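Balcony & Small Garden > Watering

Wuyts Wick Kit for Pots

This kit brings water to your pots slowly, while you are at work or away for a short trip. It works without a pump and without electricity. One end of the wick goes in a bucket of water, the other end goes in the soil, and the plant takes what it needs.

In the bag you get 6 cotton wicks, 6 small pegs to hold them and one page of instructions. Each wick is 1000 mm long and you can cut it with normal scissors. Soak the wicks well before the first use.

The kit is good for herbs, lettuce and young tomatoes. For cactus I do not advise it, the soil stays too moist. Put the bucket a little higher than the pots — a brick under it is enough — and keep it in the shade.

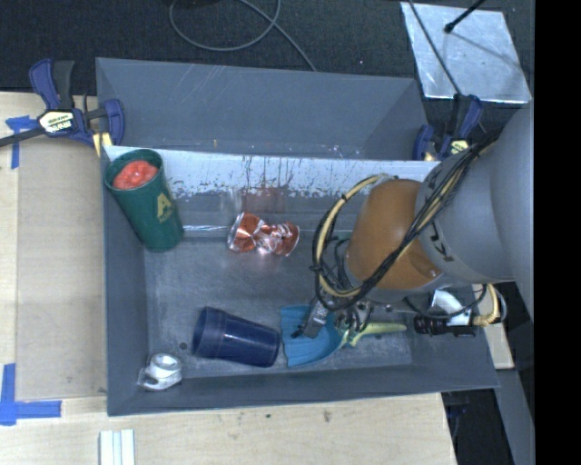 In full summer a big tomato drinks more than one wick can give, so please use two or three for the same pot. The wicks last some 3 seasons if you wash them in April and dry them before you put them back.

Questions about this kit can be sent to Siham Darwish at our shop.

2 comments | 6 shares

Related items
Flitura seed tray with lid
Istora balcony rail hook
Soltach coir blocks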